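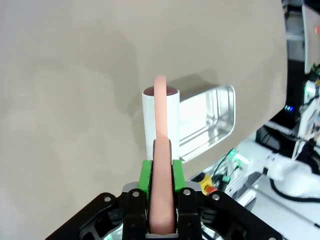
Birkora: a home coffee log

README, last touched October 13, 2024

G'day, and thanks for having a squiz. Birkora is my coffee diary turned into a spreadsheet, tidied up so other people can poke at it. It has 868 rows, one for each cup I made at home and could be bothered writing down. I started it because I kept buying the same beans twice and forgetting I hadn't liked them the first time.

What's in the download

birkora_cups.csv is the main file, one row per cup.
birkora_bags.csv has one row per bag of beans, 67 of them.
notes.txt is my tasting notes, spelling mistakes and all.

The two CSVs join on bag_id. If you open them in a spreadsheet program, tell it that bag_id is text or it'll eat the leading zeros. I've done this to myself more than once and it's a pain to undo.

Columns in the cups file

cup_id - just a running number. There are gaps where I deleted duplicates.
bag_id - which bag it came from.
method - plunger, moka, pourover or aero. All lower case now (the early rows were a dog's breakfast).
dose_g - grams of coffee, weighed before grinding.
water_g - grams of water. Blank for moka, where I fill to the valve and don't weigh it.
grind - the number on my grinder's dial. It means nothing on yours, sorry.
milk - yes or no. Oat counts as yes.
score - one to ten, how much I enjoyed it.
comment - free text, often empty.

Of the 868 rows, 856 have a score. The other 12 are cups I knocked over, forgot on the bench or handed to somebody else before I'd had a sip. I left them in for anyone who cares about how much coffee gets used, but drop them before you average anything!

Columns in the bags file

It's a shorter one: bag_id, roaster, origin, roast (light, medium or dark), weight_g, price in Aussie dollars and opened, the month I cut the bag open. Origin is whatever the label said, so a blend might have three countries squashed into the one cell with slashes between them. Two roasters turn up far more than the rest. Sendton is the one near work, and Plevgate does the dark roast I go back to every winter.

How the scores were made

By me, in my kitchen, usually before I was properly awake. I'm not a trained taster and I don't cup anything the formal way. A five means I drank it and felt fine about it. Threes are rare and I remember most of them. I drifted upwards over time as well, so a seven from the early rows is probably a better cup than a seven from the later ones. If you're comparing bags, stick to ones I opened close together.

Known problems

The grinder got new burrs at cup 315, and the dial numbers shifted when it did. Treat grind before and after that row as two different scales.

December is patchy. I was up the coast with family and drinking whatever was in the tin.

Water is plain tap water up to the burr change and filtered from then on, so those two changes are tangled together and I can't pull them apart for you.

Prices are what I paid on the day, specials included, with postage left off.

Using it

Do what you like with it, home or classroom, and a mention of Birkora would be lovely. I'd steer clear of using it to say one roaster is better than another. It's one person's tongue and a fair few of those bags were past their best.

To do

Split the origin column properly.
Add the cups from the second notebook, once I can read my own handwriting.
Work out whether the aero scores are really that high or I only pull it out on weekends.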